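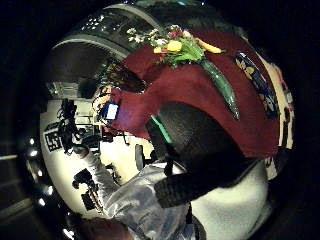
Thread on deodorant and fabric, mostly on why dark clothes show marks and what changes when you switch formulas. Two kinds of mark get lumped together: fresh white transfer on the outside of a garment, and slow buildup on the inside of the underarm. They have separate causes and separate fixes. Transfer shows worst on deep, flat colors. A dark red cloth like the one under the bouquet would show a pale streak from across a room, while a heather gray tee hides most of it.

Transfer first. Solid sticks are waxes and oils carrying powder. If the layer on the skin is thick, the excess comes off on the first thing that touches it, usually the hem of the shirt as it goes over your head. Two passes per side is enough for most sticks.

Buildup is slower. In antiperspirants, aluminum salts mix with sweat and skin oils and bind to the fibers. On cotton this goes stiff and, on white cotton, yellow. Aluminum-free deodorants skip that reaction but can still leave wax behind.

I tested the Preltik solid and the Hurex roll-on for 16 days each. Same laundry detergent, same 6 shirts in rotation, cold wash, line dry. Not a lab. One person, one set of armpits.

Preltik solid: dry to the touch right away, visible transfer on navy and black if I dressed inside a minute. Left alone for seven minutes, very little. Scent is light cedar and gone by lunch.

Hurex roll-on: goes on wet, needs longer before dressing. No white marks on anything. It did leave a faint damp ring on a silk blouse that came out in the wash. Scent is stronger and lasts into the evening.

Odor control was close. Preltik was a little better on desk days, Hurex a little better on the days I walked home from Plevcombe. I would not pick between them on odor alone.

Baking soda note: Preltik has it, Hurex does not. If you get a rash from baking soda, that settles the question. Mine was fine until I applied it straight after shaving. Now I shave at night.

For buildup already in the fabric: turn the shirt inside out, soak in cool water with white vinegar, rub in a bit of dish soap, rinse, then wash. Patch test dyed fabric first. Do not mix vinegar with bleach. Keep it out of the dryer until the stiff area is gone, heat sets it.

Firouzeh Mazandarani asked about creams in a tub. I have one from Owusu open now and have used it on more than 7 mornings. Too early for the fabric side. So far the main variable is how much ends up under my fingernails.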